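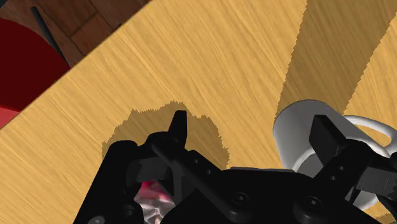
Page last changed: July, 4:10 p.m.

Open Day at the Fawzy Testing Lab

The invitation said to arrive at two and to bring nothing that had been in a hospital. I arrived at ten to two with a bag I then had to leave in a locker, because I couldn't swear to its history.

Fawzy is the lab that handles virus testing for our end of the county. For most people it exists as a line of small print at the bottom of a result. Once a year it opens up to whoever signs the form, and this year the form ran to four pages, one of which asked whether I had ever fainted in a corridor. I said no. It felt like tempting fate.

We were put into groups of seven and handed white coats in a single size, that size being "door." Our guide had clearly given the tour all day and had reached the stage where jokes come out with no pause on either side of them. She told us the lab can run 2000 swabs in a day when things are bad. On the day of our visit things were not bad, and she sounded a little let down about it.

The first stop was receiving. Samples come in by van, in bags inside bags inside a box, and somebody has to take them all out again. Each tube gets a barcode, and the barcode gets scanned into a system called Nametel, whose whole job is making sure that your swab stays your swab. A man in our group asked what happens if two people have the same name. She said that happens every morning, and that this is why they want your date of birth so many times on the phone. I have been rude about that question in the past. I would like to take back some of it.

From there we went along a glass corridor and looked in at the extraction room. You don't go in. You stand behind the glass and watch people in better-fitting coats do very careful things very slowly. It has much in common with visiting an aquarium, including the child who knocked on the window and was asked to stop.

The star of the tour was supposed to be the Zeto, the machine that does the reading. It is the size of a chest freezer and makes the noise of one. Samples go in, the temperature goes up and down many times over, and if there is any virus in there the machine sees it glow. How many rounds that takes gives some idea of how much virus was in the sample to begin with, though the guide was firm that it won't tell you how ill anyone is going to feel. The Zeto was between runs when our group got to it. We admired its lid.

There are two of them, by the way. The second is the spare, and it was busy. We weren't taken to see that one.

The part I had really come for was the talk on wastewater, held in the canteen. Arkia, which runs the treatment plant across the river, sends over bottles from the inflow, and the lab looks for virus in them the same way it looks in a swab. The beauty of this is that it doesn't depend on people getting tested. Everybody contributes. When the numbers in the water begin to climb, the clinics often notice it in their waiting rooms some days later, and in a good week that gives the hospital time to move staff around. The slides had a line going up and a line going up after it, and I followed all of it until the word "normalized," at which point I looked at the cookies.

The cookies were on the next table during the whole of the sewage talk. People ate them anyway. I had three.

Questions were allowed at the end. Someone wanted to know why results had taken so long last winter, and got a straight answer: too few hands, plus one shipment of plastic tips that never came. I hadn't known that an entire county could be held up by plastic tips. A woman near the back asked whether home tests were any use. Yes, she was told, if you read the leaflet, and a second one a couple of days later is worth doing when the first is negative and you still feel lousy. Then a man asked about parking, and that went on for longer than either.

If you want to go next year, put your name down early and wear closed shoes. They do check. One visitor in sandals spent the tour in the lobby with the annual report. The building is a stiff walk uphill from the bus stop, and the sign at the gate still has the name of the old owners on it, so look for the vans.

I gave back the coat, got back the bag, and was offered a free hand-washing leaflet on the way out. It's on my fridge.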